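Medve wrist camera kit: a month of setting up and looking after one arm

Reviewed by Bianka Jakab, Lemstead, 21/08/2018

I've wanted a camera on the wrist of our bench arm for ages, and after a month with the Medve kit I can say I'm very pleased with it, even though the first evening had me muttering. We run one small picking cell in the workshop at Lemstead. The arm was already there and so was the controller, so all I needed was the camera, the bracket, a decent cable and something to keep the cable out of the joints. The kit has all of that in one box for 213 pounds, and it came from Zullurby well packed, with a printed manual in proper large type (hooray!).

Fitting it

The bracket is a split collar with four screws. The manual says 20 minutes. I took 30, most of that spent threading the cable through the little clips, and I'd still call that quick. Do the clips before you tighten the collar, and swing every joint to its limit by hand before you power up. I left too little slack at the elbow the first time and had to start again from the third clip.

The collar grips beautifully. I put a pencil mark across it and the wrist on day one and the two halves of the line still meet.

Focus and distance

Now the part I'd most like other owners to read. The lens has a manual focus ring with a tiny locking screw, and it will not look after itself. If you set it on something across the room, you get very little you can use up close. Flat, plain surfaces are the hardest, as there's no edge to judge by.

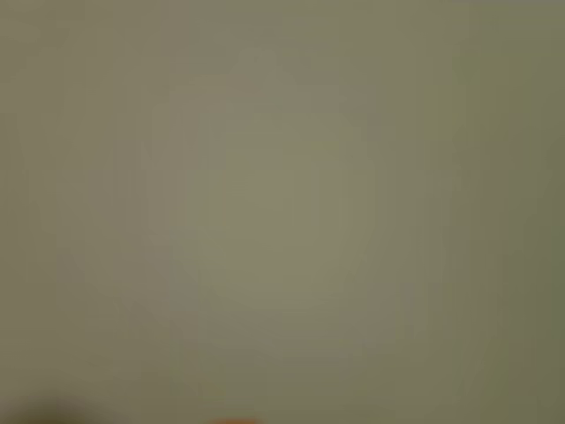

Wrist view, plain surface. The lighter patch is about all there is to go on.

My method now is to tape a page of newsprint where the work will be, turn the ring until the small print is as crisp as it'll go, then nip up the locking screw. Nip, please – it's a very small screw and the head is soft. Norbert Somogyi, who shares the cell with me, prefers to focus on the edge of a steel rule and gets there just as well.

Working over the red bin

Glossy containers are a trial for any camera and ours is as shiny as they come. The bright spots wander as the arm moves, and with the workshop lights full on they can drown out whatever is at the bottom. The kit's exposure slider helps more than I expected. Pull it down until the white patches shrink, and put up with a darker picture overall.

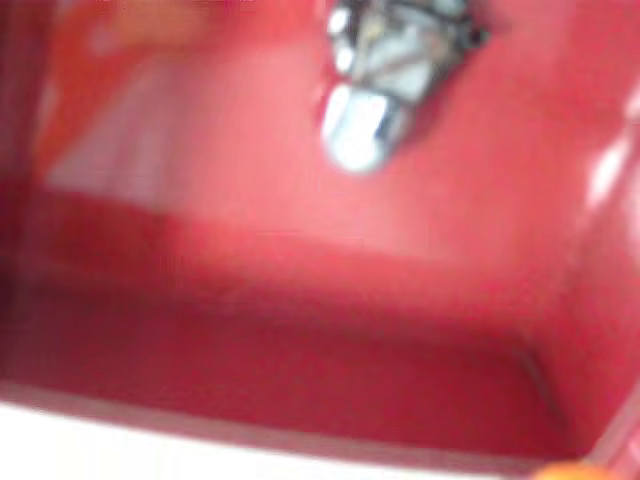
Rounded chrome tip over the red container. Soft focus, and plenty of shine on the walls.

I'd love a clip-on polarising filter as an extra. Ranar do one for their own camera but the thread is different, and I wasn't brave enough to try glue.

Looking after it

Very little to do, which suits me. Once a week I wipe the lens with the cloth supplied, check the four collar screws with the short key, and run a finger along the cable for nicks. The manual also asks you to unplug and reseat the connector every 22 days. I can't see where they got such an odd number from, but it's on my calendar.

One spare part so far: a cable clip, cracked by me and my pliers. Zullurby posted two replacements free of charge.

Grumbles

The locking screw, as above. The software forgets the exposure setting when you switch off, so write it on a bit of tape. And the cable could be a hand's width longer for anyone with a taller arm than ours.

Would I buy it again? Yes, and I've already asked for a second one for the bench by the window. Four and a half out of five.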